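Print this post | E-mail this to a friend

Notes on reading Flikesitz

I finished Flikesitz in January, after two false starts. It is a family memoir of 600 pages in the English edition, which I bought second-hand from Arnon, the bookshop near the station. The price pencilled inside the cover was 5 pounds. The previous owner had stopped underlining at page 56. I nearly stopped there as well.

The book follows four generations of a household of grain dealers in the small town of the title, from the laying of the railway to the emptying of the town in the war. The author is a granddaughter, born after all of it. She works from letters, a run of account books and the taped memories of two aunts who disagreed with each other on most points of fact. Where the aunts differ she prints both accounts in parallel columns. This takes some getting used to. By the middle of the book I was reading the left column first for a whole chapter and then going back for the right, and I would recommend this method over reading across.

The opening section is the weak one. It covers the founding of the business in detail that would suit a trade history: cart capacities, storage losses, the terms on which credit was given to farmers before harvest. There is a reason for it, because the same account books come back later as evidence of what was taken and by whom, and a reader who has skipped the first part will not know what the entries mean. But the author does not say this at the time. A two-line note at the head of the section would have kept more readers, including, I suspect, the one who owned my copy.

From the third chapter the pace changes. The business passes to two brothers, one of whom moves to Skarkex to open a second warehouse. Their letters are given in full, with dates, and the translator has kept the abbreviations used for weights and money. A table at the back explains them. I put a slip of paper in that page and turned to it often.

What the letters do well is show how late the family understood its position. In one, the Skarkex brother spends a page and a half on a dispute over damp rye and gives a single sentence to a new regulation on who may hold a trading licence. The author adds no comment. Ten pages on, the licence is gone, and the next letter is about finding a buyer for the scales.

The wartime chapters are short. The family was split up, and the written record stops for most of them. The author had the choice of filling the gap with general history or leaving it open, and mostly she has left it open. One chapter consists of 10 entries from a parish register and a list of household goods sold at auction in the town square. I thought this worked. I have read a number of memoirs of the period in which the missing conversations are made up and set down as dialogue, and I find I trust the rest of the book less once I have noticed it.

There is one exception. The escape of the younger aunt, then a girl of twelve, is told as a continuous story with weather, food and speech. The notes say that it follows the tape closely. It may do. The style is so different from the chapters on either side that I checked the notes twice to see whether something had been left out – an extract from another book, say, or an earlier published piece. There was nothing. It is the section most people will remember and I expect it is the one that sold the book. 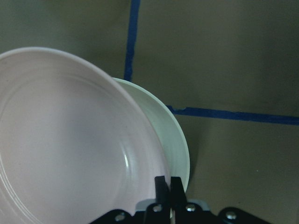 The translation reads smoothly, with a few slips. The word for a grain sieve is given in two different ways, and for several pages I took these to be separate tools. Place names appear in the form used at the time of each letter, so the same town can have three names in one chapter. There is a map, but it uses only the modern forms. I wrote the older ones in by hand.

The edition itself is from Prado, who have done several memoirs in this series. The paper is thin and the print shows through. The binding has held. The photographs are gathered in one section in the middle, with captions that refer to page numbers from what must be the original edition, as none of them match. The index is good and separates the many people who share a first name by giving their dates of birth.

Would I recommend it? To a reader who already knows the outline of the period and is willing to work, yes. As a first book on the subject it assumes too much. Read the table of weights before you begin, and do not skip the grain.

I have the same author's shorter book on the Skarkex warehouse on order. It is said to reuse two of the chapters from this one, and I will note which when it comes.

Shared 10 times | 5 comments

Related posts
Reading letters in translation: what to do with the footnotes
Three memoirs with bad maps
Prado reprints: a list of the ones I own
Why I gave up on the audiobook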